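Stop Blaming the Operator for Dropped Vials
Opinion
By Heledd Eynon
October 5, 2026
Filed under: Grippers, Incident review

In July the Drurnholm bench logged 321 vial picks with a hand-held gripper. In 21 of them the vial slipped out of the jaws. The incident report gave the cause as operator error and recommended retraining. I think the report is wrong, and I think the habit behind it is a safety problem.

Ruwan Ekanayake pulled the 21 records and sorted them by bushing age. Of those, 20 came from tools past their service interval. A worn bushing lets the linkage arm shift under load, so the two jaw halves close out of parallel. A flat jaw on a round vial has very little contact to begin with. Take some of that away and the vial rolls. 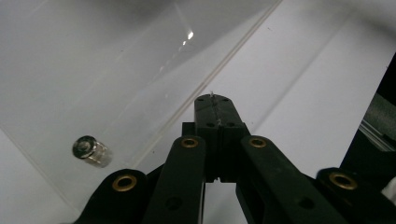

What the report should have asked for

A play measurement at each linkage joint, before and after the shift. Karthik Nanayakkara proposed this last year and was told it took too long. It takes 2 minutes.

Retraining costs little and closes the ticket. It also leaves the worn part in service. With saline, that means a wet bench. With solvent, it means an exposure report, and I would prefer that we change the bushings first.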